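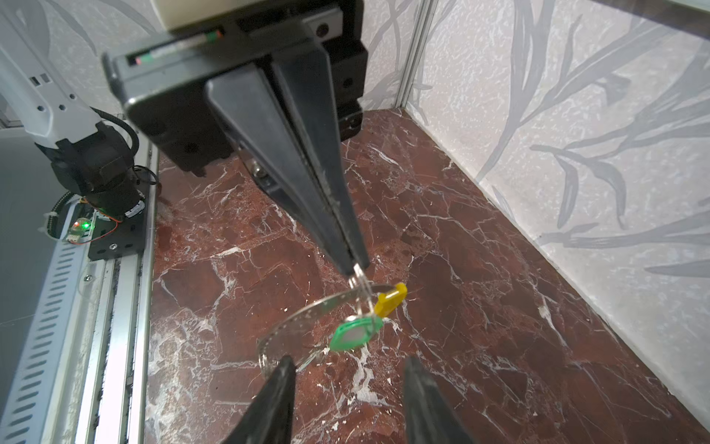 Slow down on the last bit, Debnath's trainer said over the headset this morning, before I had even got to the last bit. Apparently the robot copies everything, including my nerves, and if I dither above the handover then it will grow up to be a ditherer too. I said it could do worse. There was a pause on the line of the sort you get from people who are paid by the hour.

Tuesday, so teaching day. The job is passing a small clear plastic thing with a green tag on it from one arm to the other. One gripper holds it up by its little loop and the other is supposed to come in from underneath, open wide, and take it. I work the pair of them by hand from my chair, like a man trying to feed a baby with two pairs of barbecue tongs, and the machine remembers how I did it. Vallness want 1000 good passes by the end of the month. I had 822 when I sat down.

The trouble with see-through plastic is that you can see through it. Over that dark red marble the edges go missing, and all I get to steer by is the green tag and a bit of yellow. I have taken to aiming below the tag and hoping. The trainer calls this "using a visual anchor" and wrote it down.

Dropped it four times before coffee. Dropped passes don't count, but they do get kept, in a folder called Recovery, which is kinder than what I'd have called it. After coffee I found a rhythm and managed around 60 good ones before my left wrist started to complain. Closing the second gripper before opening the first sounds obvious written down. At half past eleven it was not obvious at all.

Burkham rang after lunch to ask if the tall bench was free on Friday. It isn't. They'll ask again.

So, 900 looks possible by tomorrow night if I leave the afternoon clear and stay off the phone. Made tea when I got in and caught myself lowering the bag into the mug very slowly, then waiting a second before letting go of the string. Need to buy teabags. Also ring the dentist.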